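Stetard Bench Rules: Gallery

Zundthorpe workshop, two-arm benches. Page last changed 22/05/2020.

This page goes with the printed bench rules, document 2901. The rules are short and most people read them once, on their first day. The gallery shows the kind of work they apply to. Read the notes under each heading together with the rule they belong to. Where the two disagree, the printed rules win, and please tell Ok-hee Ban so that one of them gets fixed.

The rules cover the bench work only: two arms, one table, small loose parts. They do not cover the mobile units or anything in the loading area. Those have their own document, kept by Wilmer Llanos.

Before power

Walk the bench before you switch anything on. Look at the table, then the cables, then the arms, in that order. The order is there because a thing left on the table is the most common finding, and it is also the easiest to put right while the arms are still.

Loose clothing gets tucked in or taken off. Lanyards come off, including visitor lanyards. Hang them on the hooks by the door and clip the badge to a pocket instead.

If a cable has moved since the last session, follow it by hand from one end to the other. Do not judge it from across the room. A cable that looks fine with the arm raised can pull tight when the wrist turns over. Each arm has to reach every corner of its own half without drawing the cable straight.

The mat

Every bench session is done on a mat. It goes down flat, with no fold or curl under the reach of either arm. A strip of table may show along the front. If the mat has a crease that stands up, replace it. Taping it down is not allowed, as the tape lifts and then sticks to a finger pad.

Mats are thrown out when they are torn or when marks on them could be taken for a part. Pencil marks are allowed during setup and must be rubbed out before the run starts. Da-eun Baek asked for this after a long afternoon spent on one stray circle.

Parts on the mat

Parts are laid out by hand, with both arms stopped. Put them down with space between them. A part that leans on another part is allowed only when the task sheet says so. Mixed shapes and mixed colors are normal for sorting and picking work, and a layout does not have to look tidy to be correct.

Leave bolts and nuts the way they land unless the sheet calls for a set position. A bolt standing on its head and a bolt lying on its side are different jobs for the gripper, and both belong in the work. People new to the bench tend to straighten everything up. Please don't.
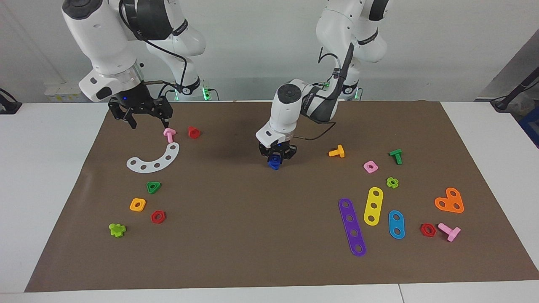
Once the run has begun, hands stay behind the front edge of the table. If a part rolls or gets knocked to a bad spot, let the run finish or stop it properly. Reaching in between two arms is the one thing on this page that will get you sent off the bench for the day, and it does not matter how slowly they are moving.

Parts that fall on the floor stay there until the stop. Write the part down in the log, then pick it up when the arms are still. A dropped part can go back in the tray if it has no chips or bent edges.

Two arms at once

Each arm has a home side. Left and right are always named from the robot's own point of view, never from where you happen to stand. If you face the bench from the front, the robot's right arm is on your left. Say "robot left" or "robot right" out loud when you call something. Plain "left" is not a call and the operator is right to ignore it.

Only one arm may be in the shared middle zone unless the task is a handover. The other one waits over its own half with its fingers clear of the mat. In a handover, the arm that holds the part stays still and the arm that takes it does the moving. Eun-seong Seol wrote the handover section of 2901 and is the person to ask about odd cases, such as long strips that both grippers have to hold.

Fingers should not touch the mat with any force. A light brush while closing on a flat piece is accepted. If you hear the mat scrape, stop and check the height setting.

Lights

Learn what the lights on your own bench mean before your first run. The meanings are on the card fixed to each bench and they differ between models, so what you remember from another bench does not count. A light tells you what the controller thinks. It is no permission to reach in. The rule for reaching in is the same at all times: stop pressed, arms still, second person told.

Report any light that is out, even if everything else works. Bench staff may not swap them. Put a note in the log and send the number to Wilmer Llanos.

Holding and letting go

An arm that is holding a part when the run stops is treated as loaded. Do not pull the part out of the fingers. Put a hand flat under it, ask for a release, and take the part when the fingers open. The small plastic pieces are light and would do no harm if they fell, but the habit has to be the same as for the heavy fixtures.

Never leave a gripper closed on a part over a break. It wears the pads, and the next person may start from home without looking.

Stopping

Anyone in the room may call a stop. There is no need to give a reason at the time. The operator presses first and asks later – this has been in the rules since the first version and will stay there.

Two people are needed for any run with both arms powered. One operates, the other watches. The watcher does not type, take calls or lay out the next set of parts. Đức Trình keeps the list of people cleared to do each job. If your name is missing from it, you are not cleared, whatever you did at your last place of work.

After a stop, wait until both arms have settled before anyone steps in. Then say what happened in one sentence and write the same sentence in the log. Long explanations can wait for the end of the session.

Clearing up

Parts go back in their tray by type. Count them against the task sheet. The full Rarkora set has 57 pieces, and a set that comes up short is put aside with a note until the missing piece is found. Check under the mat first, then along the wall.

Lift the mat only when the table is clear. Roll it with the working side out. Wipe the table with a dry cloth. Sprays are not to be used near the arm bases.

Park both arms, power down, and sign the log. The watcher signs too.

Changes to this page

Section "Two arms at once" now uses the same names for the arms as the printed rules. The old wording had left and right as seen from the front, and the Ogunleye benches had it the other way around.

The next review of 2901 is in July. Send comments to Ok-hee Ban before then, with the section heading in the subject line. Comments without a section will be read last.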